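Inicio > Taller > Cuaderno > Dremia

Jueves, 4 de abril de 2019
Por Younes Ait Brahim

Segundo día peleándome con la pila del Dremia y por fin tengo algo que apuntar (¡aparte de palabrotas!). El coche arranca, el compresor de aire sube bien y en ralentí todo va como la seda, pero en cuanto le pido potencia la tensión de la celda 9 se cae antes que la de sus vecinas. Ayer pensé que era el cable de medida, lo cambié, y sigue igual — o sea que el cable era bueno y ahora tengo dos.

Radwa dice que es agua acumulada en el lado del ánodo. Yo apostaba por la membrana, que esta pila lleva desde octubre sin rodar y vete a saber cómo se guardó. Para salir de dudas hemos acortado el intervalo de purga de hidrógeno: de 9 segundos lo hemos bajado a 4, con el mismo escalón de carga, 175 amperios. La celda aguanta bastante mejor. Todavía se queda por debajo del resto, pero ya no salta la protección. Punto para Radwa, que me lo ha recordado toda la comida.

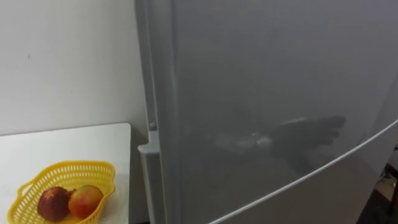 El supercondensador es la otra mitad de la historia. Con el bus a 287 voltios absorbe el primer tirón del acelerador y la pila puede subir con calma, pero el reparto que trae programado el convertidor Jevilau es muy tímido y le deja casi todo el golpe a la pila. Ayman quiere reescribir la rampa entera; yo de momento solo tocaría el límite de subida de corriente y a ver qué pasa. La curva de tensión que me sale ahora con el filtro puesto es como el reflejo de la mano en la puerta gris de la nevera: se adivina la forma, los dedos más o menos, pero el contorno está tan borroso que no hay manera de medir nada. Así que filtro fuera en la próxima tanda, aunque el ruido del inversor nos ensucie la gráfica.

Otra cosa, el sensor de humedad de la entrada de cátodo. Marca lo mismo con el humidificador en marcha que parado, y eso no me lo creo ni de broma. Heather tiene uno de repuesto en el banco de Nallis y me lo manda con el próximo envío. Mientras tanto, ojo los que uséis mis datos: la columna de humedad de ayer y de hoy NO vale, la he dejado en el archivo sin borrar pero marcada.

Pendiente para la próxima:
- repetir el escalón con la purga a 4 segundos y la pila ya caliente
- bajar el límite de subida en el Jevilau y guardar antes la configuración original (Ayman, va por ti)
- pedirle a Othmane la llave dinamométrica pequeña, que la nuestra no llega a los pernos de la placa final
- prueba de fugas antes de abrir la botella, como siempre

Si la celda sigue floja después de todo esto habrá que desmontar, y me da una pereza tremenda.

4 comentarios | Compartido 9 veces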